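We use cookies to make this site work. By continuing you accept our cookie policy. OK / Manage settings

Teaching a two-gripper robot to put a cloth in a basket, by hand

Posted in September by the Birnus workshop blog

I've taught our Galli arms the same chore twice now (first over the remote sticks, which was slow and made my thumbs hurt) and the handheld grippers win by a mile. You just do the job yourself with a gripper in each hand, and the recording becomes the lesson!

1. Set up the table

Basket on one side, cloth on the other, nothing else on top. I bunch the cloth up differently before every take. If you lay it out neatly each time, the robot only learns neat cloths, and my first batch of 80 takes went straight in the trash for exactly that.

2. Sort out your cables

Let them drop off the near edge of the table and do a full reach to the basket before you record anything. A tug halfway through a take will spoil it.

3. Work the cloth with both grippers

Pick up a corner with one gripper and keep the other one low and close by. Go slower than feels natural, and please don't help with a stray finger (I still catch myself doing it). 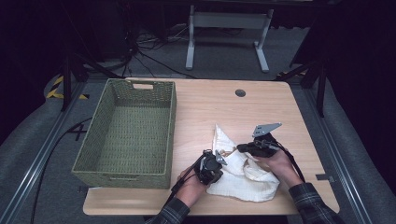
4. Drop, let go, back off

Bring the cloth over the basket, open both grippers, and pull your hands all the way back before you stop the take. My good ones run 13 seconds.

5. Do it a lot

I stopped at 537 takes, and the Jidholm trainer wanted 500 clean ones. Delete the bad ones the same day, while you still remember what went wrong.

Related posts
- Remote sticks or handheld grippers?
- Replacing finger pads on the Grustar gripper
- Naming your takes so you can find them later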